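New Year's Day at the bean table
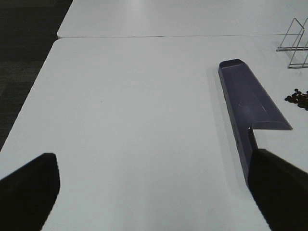
Prulach Coffee Club | Tasting and Sorting Group

Filed under: Club diary

1 January 2026

Got up late and put the heating on before anything else. The back room had been shut up since before Christmas and it smelt of cardboard. I left the door open while the kettle boiled and moved the two chairs back to where they should be.

The plan for today was to get the sorting things out and decide how we want to do it this year. We have been talking about it since October. Last year we tipped the beans on to trays with a rim all the way round, picked out the broken ones and the pale ones, and then tried to get the good ones back into the bag without losing half of them on the floor. It was slow and my back hurt by the end of each evening.

The white tables are a great help. Brown beans show up on them straight away, and so does any dirt. I wiped them down with warm water and a drop of washing-up liquid, then went over them again with a dry cloth. I must have missed a bit, as there is still a tiny dark speck in the middle of the near one.

Put out the purple tray, the L-shaped one. It is a long narrow channel with raised walls and a short foot that sticks out to the side. I had been doubtful about the shape, but I can see the sense in it for small amounts. You can run beans along it and look at them as they go, and they don't wander off as they do on a flat plate. It is shiny inside, so the light from the ceiling catches it, and I think that could be tiring over a whole evening. I may try the lamp on the other side.

I started with only a few beans, in a little heap on the table to the right of the tray. They were from the last of the Kotian bag. I wanted to look at them on the white first and then see how they looked against the purple. On the table the colour is easy to judge. In the channel they look darker than they are, and a bean that I would have put aside on the table could easily get past me. So my view is that we should look at them on the table and use the tray for moving them. I have written that in the notebook for the others to argue with.

Had a cheese sandwich and a cup of the Deltbridge blend, which is past its best now. It tasted flat and a bit like paper. There are 14 bags of it left in the cupboard and we ought to give them away this month to anybody who takes milk and sugar.

After lunch I weighed out what is in the big tin. It came to 535 grams with the scoop taken off, less than I had hoped. It will do for the first two meetings if we keep to small cups. The scales need a new battery. The number kept fading and I had to press the button again each time.

I also went through the list of jobs for the year. The grinder wants a proper clean, as there is old oil all round the inside of the lid. The cupboard door still doesn't close. We need more paper bags, the small sort with the fold-over top, and labels that stick. The last lot came off as soon as the room got warm, and for most of the autumn we were guessing what was in what. I have put the Prodorum order back until everyone has had a say about it, and also because five kilos is a lot to store in a room this size.

One thing I keep going back and forth on is whether to sort before or after roasting. Before makes more sense, but green beans are harder on the eyes and take longer. We only have the room for the evening. I would rather do a small amount well and have time to drink some of it.

Swept the floor, washed up, left the cloth over the radiator to dry. It was dark by the time I locked up and there was ice on the step already. Need to bring salt next time, and the battery.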